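Brevari lever arch binder, A4, grey

Sold by Mogensen Office Supply, Gristirville
Item 1497
Sold singly or in boxes of 3
Page updated September 1, 2020

The maker's leaflet calls the Brevari "the last binder you will ever need". We have sold binders long enough to doubt that. You will need another one, most likely in March, when the year's papers have to go somewhere. What we can say is that this one does its job, with a few reservations we'd sooner put here than read in a returns note.

What it is

A plain grey A4 binder with a lever arch mechanism, two rings and a label area on the spine. It comes in grey. The leaflet lists this as "timeless stone" and we have not been sent any stone.

Capacity

The leaflet gives 2000 sheets, which we take to be a misprint, and we have written to Dirkton, the importer, to ask. There was no reply when this page was last changed. Please don't order on the strength of that number. We would plan on a good deal less, and less again if your papers are stapled, folded or have been through the post. Creased paper takes up far more room than paper straight from the packet, and no maker ever seems to test with creased paper.

A binder filled to the very top of its arch will still shut, more or less. Turning the pages is another matter. The sheets drag on the curve of the rings and the holes start to go, first on the front page and then on the back one. If you find yourself pressing the cover down with your forearm, buy a second binder.

The mechanism

Better than we expected. The lever has a firm pull and the rings meet properly, without the small step that catches every sheet as it goes over. Kári Eskildsen on our trade counter opened and shut one of them 200 times over a slow afternoon and it still met cleanly at the end. That is one binder and one afternoon — make of it what you like. We have no idea how it behaves after ten years in a damp cellar, and neither does the leaflet, whatever it says about "lifetime performance".

The covers

Stiff enough to stand on a shelf by themselves when there is a fair amount of paper inside. An empty one tends to lean. The grey hides dust well and pencil marks badly. There are slots in the front cover which are meant to hook over the rings and keep the whole thing from gaping. They do work, but only if the binder isn't overfull, so see the remarks on capacity.

The label

This is the weak point. The label area takes a pen well enough, though felt tip smears if you handle it too soon. Anyone who changes their mind about what goes in which binder will want to stick something over the top. Loose slips of paper used as markers will stay put while the binder is on the shelf and may not when it is picked up, so we'd suggest proper dividers. We sell those too, and you may draw your own conclusions about the advice.

Lifting and handling

A full lever arch binder is heavier than people remember. Use both hands, and hold it closed if you are moving it upright. Carrying one by the cover alone puts all the weight on the hinge, and the hinge is where every binder of this kind gives up in the end. We have taken back a few with split hinges and replaced them without an argument, but we did ask how they had been carried.

Is it worth more than the cheap one?

For papers you look at once a year, probably not. The cheaper binder in our list will hold them just as well in the dark. For papers that come down to the desk every week, the mechanism alone makes up the difference. We would not pay extra for the words on the leaflet.

Returns

Unused binders may be brought back to the Gristirville counter with the receipt. Please take your papers out first. You would be surprised what we have had to post back to people.

Goes with: card dividers, A4; spine labels, white; two-hole punch, large.
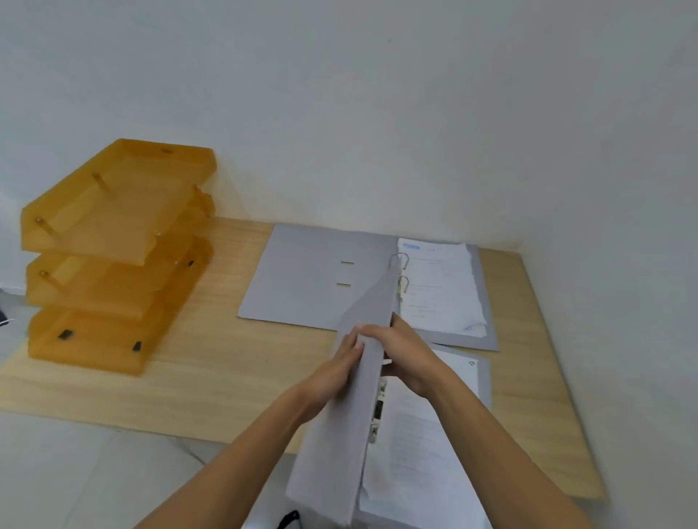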